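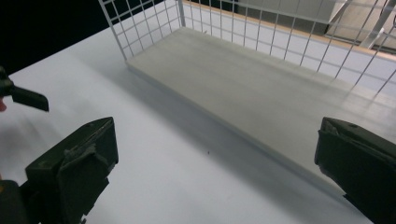
We spent most of Wednesday's meeting on the basket task, so I'll start there and get to the smaller stuff after. I'm typing these up from my own scribbles (it was my turn again), so shout if I got you wrong. The question was whether we keep the wire basket with the flat gray board in it or go to something with solid sides. Manikandan likes the wire because you can see through the squares to what's behind, and he thinks the policy ought to learn to cope with that. I said fine, but I keep catching a fingertip in the mesh on the way out, and every catch ends up in the demos. We went back and forth on it for way too long! We're keeping the wire basket for Kollham and trying a solid one for Dresetti, then comparing.

Demo count. We have 847 hand-held demos recorded and 674 of those passed the check. Most of the rejects were people starting with the fingers half closed. So from now on it's fingers wide open over the bare table, hold still for a second, then go. I asked if we could rescue any of the rejects by trimming the front off, and Manikandan said he'd try it on a small batch before anyone gets excited.

Remote control sessions. We did 13 of these on the Gellaria arm and I'll be blunt, they're slow. It takes me four tries to get a decent approach to the basket with the controller, and by hand I just do it. On the other hand the remote ones come out with motions the arm can really do, and with the hand-held tool I twist my wrist in ways the arm can't follow. Agreed to keep both going. Hand-held for the bulk of it, remote for the last bit where you lower the thing onto the board and let go.

Two grippers at once. Still messy. The second one tends to hang out over the left side of the table while the first one works, and we haven't been telling people what to do with it. Some park it, some wave it around (me, guilty). We settled on parking it at the left, tip pointing in, until it's needed. I'll add that to the instruction sheet.

Lighting. Somebody raised the glare on the right end of the board, where it goes nearly white. I'd like to leave it alone for now and not change two things in one week. No objections, though I got a look.

Namboodiri want to come by in September and have a go at teaching the task themselves. Everybody was happy with that. We need a short practice run for newcomers first, and I said I'd write one.

To do:
Me: instruction sheet, practice run, find a solid-sided basket that fits the board.
Manikandan: trim test on the rejects, then remote sessions for the release step.
Both: wipe the table down before recording, there are specks on it again.

Next meeting same time, 10:30.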